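In Defense of the Junk Drawer

I have lived in nine apartments and two houses, and every one of them had a junk drawer by the end of the first week. I never planned one. It simply happened, somewhere between the forks and the dish towels, and I have come to love it. 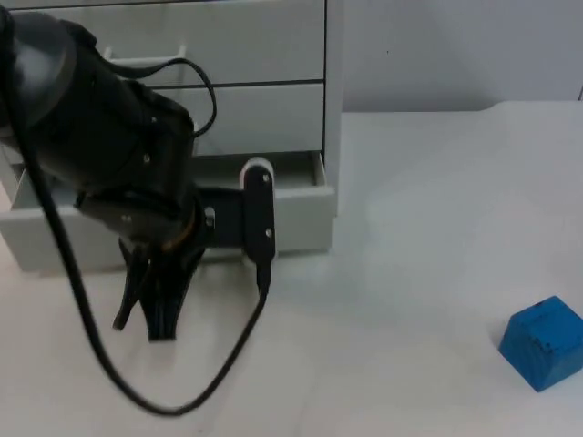
My sister-in-law keeps a tidy home and believes every object deserves a proper place. I admire her, I truly do, but where is the proper place for a single birthday candle, or the spare key to a bike I sold in December? Even two small screws, like the pair set one above the other on that upright plate, become a puzzle the minute they are loose in your hand. You can't throw them out (you just know they belong to something) and you won't drive to the hardware store to buy them a box. So into the drawer they go, and good luck to them.

The organizing people would like a word with me, of course. I once spent a whole weekend with a set of little trays from Puveo, sorting rubber bands from twist ties, and by the next month the trays themselves had become junk and were living under the takeout menus.

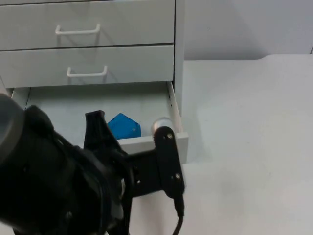

What the drawer gives back

A junk drawer is a kind of diary, if you dig down far enough. Last week I was hunting for tape and found a ticket stub, a dried-up pen from my first job, and a note in my mother's handwriting that said only "call about the roof." I sat down on the kitchen floor with it for quite a while — and I never did find the tape.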